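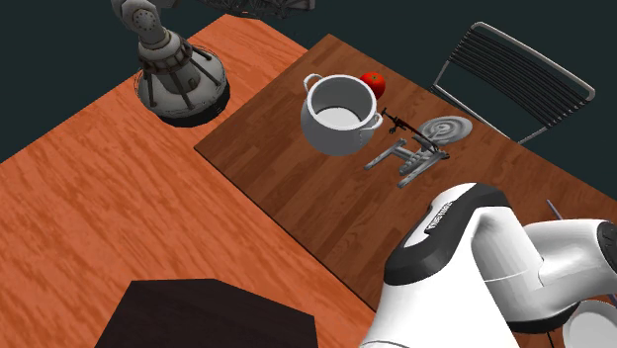 According to Gavin Yule, the rainfall totals from his Prosser station read low for a whole winter, and the cause was a funnel that sat two degrees off level. He asks that anyone fitting the Tristum gauge do section 4 before connecting the console, and check it again after the first strong wind.

4. Installing the rain gauge and temperature shield

4.1 Choosing the site

Mount the gauge over short grass or gravel. Paved surfaces cause splash-in during heavy rain and raise the air temperature reading on sunny days. The distance from the gauge to any wall, fence or tree must be at least twice the height of that object. Where this cannot be met, record the nearest obstruction and its bearing on the site sheet. The console does not correct for shelter.

Do not mount the gauge on a roof. Wind speeding up over the ridge carries drops across the funnel and the catch will be low.

4.2 Fitting the pole

1. Dig or drive the ground socket and leave 100 mm standing above the soil.
2. Insert the pole and tighten the lower collar by hand.
3. Slide the shield bracket on before the gauge bracket. The brackets cannot be swapped once the cap is on.
4. Set the shield bracket 130 cm above the ground and tighten both bolts.
5. Fit the gauge bracket to the top of the pole.
6. Place the bubble level across the bracket in two directions at right angles. Adjust the three leveling screws until the bubble is centered both ways.
7. Tighten the lock nuts and check the level again. The nuts usually pull the bracket slightly to one side.

Note: In frost-prone ground, the socket may lift over winter. Repeat steps 6 and 7 in March.

4.3 Fitting the tipping bucket

1. Twist the funnel counterclockwise and lift it off.
2. Remove the foam strip from under the bucket. The bucket must rock freely to both sides.
3. Plug the gauge lead into the port marked R. The port marked T is for the shield sensor. Both plugs are the same size.
4. Refit the funnel and turn it until it clicks.

Caution: Do not oil the bucket pivot. Oil collects dust and the bucket will stick in light rain.

4.4 Checking the count

1. On the console, open Setup, then Rain, then Test. Logging is suspended in this mode.
2. Pour 200 ml of water slowly into the funnel. Allow at least ten minutes. Pouring faster gives a low count.
3. Compare the number of tips shown with the number on the calibration card packed with the gauge.
4. If the difference is more than three tips, turn both stop screws by the same amount, a quarter turn at a time, and repeat the test.
5. Exit Test mode. The console returns to logging after one minute.

If the console shows code 349, the gauge lead is open or is plugged into the wrong port. Check step 3 of section 4.3 before replacing the lead.

4.5 Snow and hail

The standard funnel is not heated. Snow will be recorded when it melts, which may be a day or more after it fell. Mark these days in the log with the S flag. The Gredholm heater ring fits funnels supplied after 4 November 2018. Earlier funnels have no cable slot and must not be drilled.

Remove hail and leaves by hand. Do not push debris through the funnel outlet with wire.

4.6 Temperature shield

Fit the sensor so that its tip hangs at the middle plate and does not touch the sides. Wash the plates in spring with mild soap. Dirty plates absorb heat and the afternoon maximum will read high.

Go to section 5 for the wind vane.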